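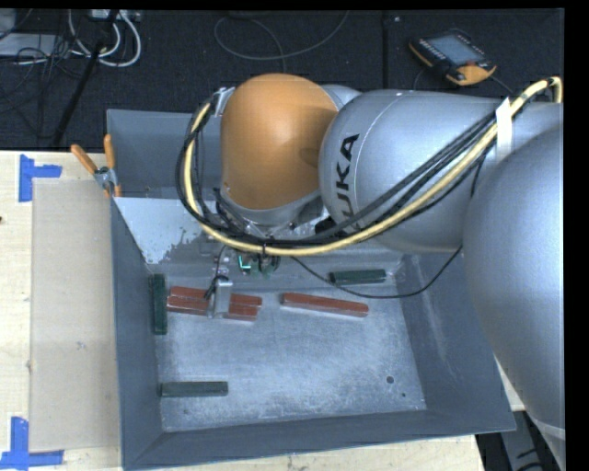

Nhi Mạc
Staff writer

"I used to dream about bins," the line lead at Fendness tells me, and she's only half kidding. For 11 years she picked parts by hand – reach, grab, turn, repeat. Now a KUKA arm does the reaching and she looks after it, pendant and all.

Did she want it? "Nope! I figured I was next out the door." She got 3 weeks of training instead, plus a small raise, and her shoulder has quit hurting. What she misses is the talk. "There were 16 of us on that bench, gossiping all day. The arm's good with blocks, but it's lousy company." Two old benchmates moved to packing, and they still eat lunch together.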